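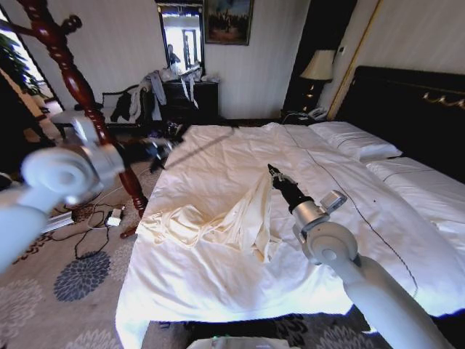
A reply to my last post asked whether Ditach is worth the 41 minutes on the bus to Nunham, given it's only on there for one week. Short answer yes, with a warning about the middle.

It's a slow film. A woman comes back to run her late father's ferry office and finds the crossing is due to close. That's nearly all the plot. It runs a bit over two hours and the first real argument comes 32 minutes in.

The argument is very good though. One take, two sisters, a kitchen with the radio left on. I went back for a second showing mainly for that.

The warning: there's a long stretch in the town of Drornovov where she goes from office to office trying to get a form stamped. I see what it's for, but it could lose ten minutes and I looked at my watch twice.

Sound is the best thing in it. Very little music — mostly ropes, engines and people talking in the next room. Sit near the front if you can, the back rows at Nunham pick up noise from the foyer.

Subtitles are fine. A few signs aren't translated and one of them matters later on. It's the notice on the office door, and it gives the closing date.

Someone else asked if it's connected to Limsakul, which the same director made first. Same harbour, and the ferry turns up in both, but you don't need to have seen it. I think Limsakul is the better film. It's shorter and it has more jokes.

Screen two holds 329 and there were 19 of us at the early evening showing, so no need to book. Last one is at 8.15.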